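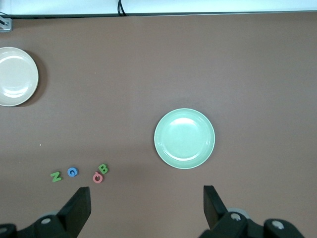
Tisch decken mit Buchstaben – so lernen unsere Kleinen ihre Namen lesen

Bei uns fing das mit den Schaumstoffbuchstaben im Dezember an, als es draußen schon um vier dunkel wurde und ich dringend etwas brauchte, das vor dem Abendessen funktioniert und keine halbe Stunde Aufräumen nach sich zieht. Die Idee ist simpel: Jedes Kind bekommt einen Teller, und auf den Teller kommen die Buchstaben seines Namens. Wer fertig ist, darf sein Gedeck bewachen, bis das Essen kommt. (Meine bewachen sehr streng!)

Was ihr braucht

Zwei Teller in verschiedenen Farben, ich nehme einen cremefarbenen und einen mintgrünen. Dazu eine Handvoll kleine Buchstaben aus Moosgummi oder Schaumstoff und einen freien, glatten Tisch. Eine Tischdecke würde ich weglassen, auf Stoff verrutschen die Buchstaben ständig und verschwinden in den Falten.

Zu den Tellern noch ein Wort: Flach sollten sie in der Mitte sein, und ein ordentlicher Rand hilft auch. In einer tiefen Müslischale liegen die Buchstaben übereinander und man kann nichts mehr lesen. Haben wir probiert, gab Tränen.

Schritt 1: Teller verteilen

Stellt die beiden Teller mit viel Abstand auf den Tisch. Wirklich viel! Stehen sie zu dicht beieinander, wird gemopst, und dann geht es nicht mehr um Buchstaben, dann geht es um Gerechtigkeit.

Schritt 2: Wenige Buchstaben ausstreuen

Am Anfang habe ich die ganze Tüte ausgekippt, 40 Stück auf einmal. Das war viel zu viel, mein Jüngerer hat nur noch nach Farben sortiert. Inzwischen lege ich vier Buchstaben locker vorn auf den Tisch, und zwar so, dass manche schräg liegen oder auf dem Kopf stehen. Das Drehen ist nämlich schon die halbe Übung. Für Ivar passt das genau, bei Simone kommen eben später noch zwei dazu.

Schritt 3: Ansagen und suchen lassen

Ich sage den Laut und nicht den Buchstabennamen, also »mmm« statt »Em«. Das Kind sucht, nimmt den Buchstaben und legt ihn auf den Teller, den ich nenne: »Das M bitte auf den grünen!« So hört es auf zwei Sachen gleichzeitig. Klappt das gut, dürfen die Kinder mir Aufträge geben. Ich lege dann gern mal absichtlich etwas falsch hin – großes Hallo, jedes Mal.

Schritt 4: Lesen und tauschen

Liegen alle Buchstaben, schieben wir sie in der Mitte des Tellers in eine Reihe und lesen gemeinsam, mit dem Finger drunter. Danach wandert alles auf den anderen Teller, nur ein Buchstabe wird ausgetauscht. Aus HAND wird SAND, aus HOSE wird DOSE. Wer schon in der Schule ist, findet selbst neue Paare.

Aufräumen

Buchstaben zurück in die Tüte, Tisch abwischen, fertig. Wird von den Tellern danach gegessen, spüle ich sie vorher kurz ab. Die Buchstaben selbst kommen bei uns ab und zu in lauwarmes Wasser mit einem Tropfen Spülmittel und trocknen dann über Nacht auf einem Geschirrtuch. In die Spülmaschine bitte nicht, da findet ihr das E erst im Sieb wieder.

Für Kinder unter drei ist das Spiel übrigens nichts, dafür sind die Teile zu klein und zu gut zum Hineinbeißen.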